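Jadumville shared workshop, talking to the woman behind the Mavden picker. She asked to stay nameless ("my boss thinks I garden"). We talked over the noise of somebody's bandsaw, kettle on, 5 pm and already dark.

How long has it taken? "Three years, on and off. Mostly off." The arm came second hand from an auction and sat under a tarp in her garage until the neighbours started asking. Moving it to the workshop took a whole afternoon and a borrowed trailer.

Money, then. She has a spreadsheet. "2217 dollars so far, not counting the arm. I don't count the arm." Cables are the worst of it, she reckons. "You buy a length, it's too short, you buy another. Then it snags on the elbow and your back at the shop."

The gripper is her fourth or maybe fifth go. Early ones crushed things. Fledmont, the supplier she likes, had a long wait on fittings, so she made do with what was in the drawer.

And the picking itself? Household stuff, all differnt shapes, out of a bin. "Shoes are awful. Everyone thinks bottles would be the hard one. No. Shoes." She keeps a log of every try, 109 in December alone, in a school exercise book. 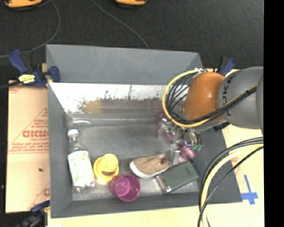
"I'd clamp everything twice if I was starting over," she says. "And label the cables. Colour tape, anything." Next job is the software. Then a rest, maybe.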